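Karnia, lavandaria comunitária e banco de roupa
Ponto de situação para a Solluton, fevereiro

Vai em notas, desculpem, o relatório completo segue com as contas do trimestre.

Onde estamos. Sala de triagem a funcionar desde o início do mês. Prateleiras montadas, falta a do canto (veio com os parafusos errados, já reclamado). Máquinas: 2 a trabalhar, a terceira à espera da ligação de água. O senhorio do espaço de Nirnasstead autorizou o esgoto novo mas quer o orçamento por escrito.

Roupa delicada e peças pequenas. Era o ponto fraco do relatório anterior: meias perdidas, soutiens presos no tambor, alças rasgadas. Comprámos 60 sacos de rede com a verba de consumíveis, entregues pela Lloyd em duas remessas.

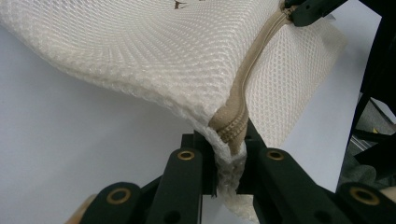

Cada família passa a entregar as peças miúdas já dentro do saco e recebe-as de volta no mesmo. Menos trocas ao balcão, menos tempo a emparelhar meias. Ficámos com o modelo branco de rede, com fecho de correr bege; o ponto a vigiar é o fecho, porque a fita dobra e faz barriga quando o tecido é apertado e os dentes ficam torcidos nesse sítio. Pedimos às equipas para fecharem com o saco esticado em cima da mesa, nunca ao colo. Até agora 6 devolvidos com o cursor preso, 2 já recuperados com sabão seco. Os restantes vão para troca.

Identificação: ainda por resolver. A caneta de tecido sai ao fim de poucas lavagens. Vamos experimentar fita cosida com numero, a costureira faz no sábado se chegar o material.

Famílias inscritas: 19. Abaixo do previsto, a divulgação nas escolas atrasou-se e os folhetos só sairam agora.

Despesas. Dentro do orçamento, excepto detergente. Pedimos para passar o saldo da rubrica de transporte para essa linha, aguardamos resposta vossa.

A seguir: ligação da terceira máquina, prateleira do canto, segunda volta pelas escolas, lista de sacos por família. Se puderem confirmar a data da visita agradecíamos, de preferencia de manhã, à tarde há entregas.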